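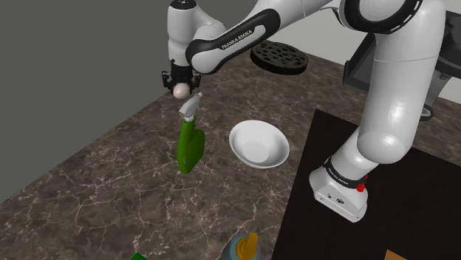
Why would anyone pay for a kitchen they can't make toast in, a reader wanted to know when we first mentioned Mikwood in June, and could the money not be spent on some eggs?

I put this to the product lead at Trutus, in the firm's office above a carpet showroom in Stalton, where the tea is made in a real kitchen of no great ambition. She has heard it before. Her mother asks it at Christmas.

"Eggs are cheap," she said. "It's the afternoon you spend cleaning egg out of a finger joint that costs you. And then you've learned one thing, on one egg, and you can't have that egg back."

Mikwood is a subscription. For £44 a month per seat, you get simulated worktops, a catalogue of 1,278 household objects to put on them, and a way of dropping in an arm and a hand and seeing how your software copes. You can stop a run halfway through a grasp, wind it back and try again with a firmer squeeze. Buyers are mostly small robotics teams and university labs, with a few hobbyists whose spare rooms she prefers not to picture.

I had used it for a fortnight before we met, and I'd come with a list of complaints. She had a biscuit and a notebook, and took them in order.

The first was the clutter. I had asked for an egg and a bowl, and Mikwood had given me an egg, a bowl and what looked like the contents of somebody's under-sink cupboard. My software, such as it is, took a firm dislike to the spray bottle.

"That's the default and we won't be changing it," she said. "People used to test on a bare table. It all went beautifully. Then they'd move to a bench with things on it, and the arm would go straight through the washing-up liquid to get to the cup, and we'd get an email saying our physics was wrong."

Was the physics ever wrong?

"Oh, yes. Quite often. But not about that."

You can turn the clutter down. There's a slider for it, buried two menus deep, which I took to be a form of moral pressure. She laughed and said it was a form of never having got round to moving it.

My second complaint concerned the marble. The veining is lovely, and my elderly laptop treated every inch of it as a personal insult. The arms look smart too, and the lighting is the sort estate agents dream of. I wondered who it was all for.

"It's for the cameras," she said. "If your robot is finding things by looking, you want the surface to be awkward. A pale thing on a plain white table is easy to find. A pale thing on stone with pale lines all over it makes your software work for its living. You can swap it for plain grey if you're only testing contact. It runs a lot quicker."

I hadn't known that. It's in the manual, she told me kindly, which I hadn't read.
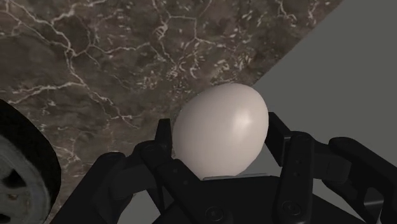

*Pictures: Mikwood renders, courtesy of Trutus*

We came to the egg, as everybody does. Trutus puts it in the starter set and on the login page, and there was a china one on the windowsill. Mikwood's egg has a breaking limit you can set yourself. Go past it and the run ends with a line of red text. I had been hoping for yolk.

"Everyone hopes for yolk," she said. "We tried it. A liquid that behaves properly takes ages to work out, and one that doesn't looks like custard falling off a roof. The red text is honest. It says you pressed too hard and where."

She is frank about what that limit is worth. A simulated shell is smooth and even, and one from a box can be thin on one side, or have a hairline crack, or be sticky from its neighbour. "If it works in Mikwood, you've earned the right to try it on the bench. I wouldn't put it any higher than that. Put a tray under it."

With a two-fingered gripper I found the egg manageable after an evening's fiddling. With a hand that has more fingers I found it humiliating. There are more joints to set and more ways for one fingertip to arrive early and nudge the thing sideways, and the guide for this part runs to a page and a half. She wrote my complaint down and underlined it, and said a longer guide was being written. I asked when it would be out. She had another biscuit.

Rieger, the obvious alternative, costs more and comes with telephone support. Trutus has 2 people on email, both of whom also write the software, so a reply might come at eleven at night with the fix attached, or might not come until after a release. Mine took 3 days and was very polite. If your work stops whenever your tools do, I'd think hard about that, and she didn't argue.

"Rieger's warehouse stuff is better than ours," she said. "Boxes, pallets, shelving, all of that. If you're moving boxes, go to them. We do kitchens, and the odd toy that's been left on the worktop, because there always is one."

The trial version has the full catalogue but won't let you save your runs. I asked whether that was meant to annoy people into paying. She said it was, and offered me a login for the paid one, which I turned down for the sake of this article and have regretted since, usually at the point where the laptop's fan comes on.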